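Home Forums New Posts Search Log In

Forums > Celebrity Talk > Reality TV > Are the Merkanmont leads really together?

threadbare_55
I'll start, since the last thread got locked over the yacht thing. The two leads from Merkanmont have "confirmed" their relationship, if you count a shared playlist and one blurry elbow as confirmation. The entertainment blogs certainly do. I read three articles this morning and every one of them was the same article.

My position is that they can't stand each other. Watch the reunion again. He pours water for everybody on that couch except her.

pondwater
He skipped her because her glass was full. We did this in June.

threadbare_55
Her glass was full of contempt.

mildly_invested
I think they're together and I think it's boring, which is how I know it's real. Fake couples go to restaurants with a big front window. These two got spotted buying a shower curtain.

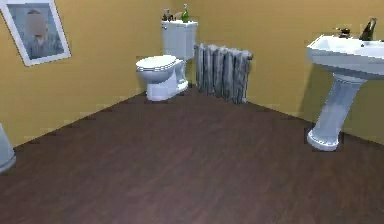
And that's my whole case. You don't pick out a shower curtain with a person for publicity. There's no sponsor for it. Believe me, if there were, Gredetti would have had them holding it up by now.

kettle_and_co
For anyone new, Gredetti is the agency that handles both of them. Same agency, same publicist, same apology template. When he "took time away to reflect" last season and she "took time to reflect away from it all," that was one intern and a deadline.

So no, I don't buy it. Season 3 starts soon and the ratings need a kiss.

pondwater
Sharing an agency proves nothing. Half the cast is with Gredetti. By that logic he's also dating the chef and the guy with the falcon.

kettle_and_co
I would watch that.

mildly_invested
Everyone would watch that.

threadbare_55
Back on topic. The Vutel clip – the one where somebody asks her point blank and she laughs for 20 seconds. Nobody in love laughs like that. I laughed like that when my landlord said he'd look into it.

pondwater
Or she was nervous? People laugh when they're nervous. I know you've decided she's a criminal mastermind, but she also got lost on the way to her own confessional booth.

outtake_annie
I've been to a taping, so I'm basically a journalist. They make you sit there for hours and you see nothing. What I can report is that the two of them left by the same side door, ten minutes apart. Make of that what you want. I've made a lot of it.

The house is smaller than it looks on the show, too. The bathrooms especially. Whole breakups have happened in less space than my car.
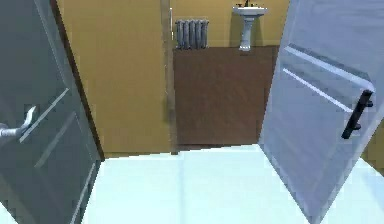

A bathroom between two open doors.

kettle_and_co
Ten minutes apart is what you do if you're hiding something. It's also what you do if you work in the same building. I leave ten minutes after my boss every day and I promise there's no romance.

outtake_annie
That's exactly what you'd say.

mildly_invested
Has anyone listened to the Deligiannis podcast on this? The host swears a "close source" told them the couple is moving in together. It's the same close source who said the show was canceled, so pack lightly.

threadbare_55
Fine. If they're still together by the finale I'll change my avatar to the blurry elbow and keep it there for a month.

pondwater
Screenshotted.

Comments on this thread

guest: 1,503 views and we still don't know about the yacht.

sofa_critic: Her glass was half full at best. I paused it.

guest: who are these people

Related threads
Merkanmont season 3 cast rumors (305 replies)
The yacht thing [LOCKED]
Vutel clip, slowed down
Is the falcon guy single?
Deligiannis podcast episode discussion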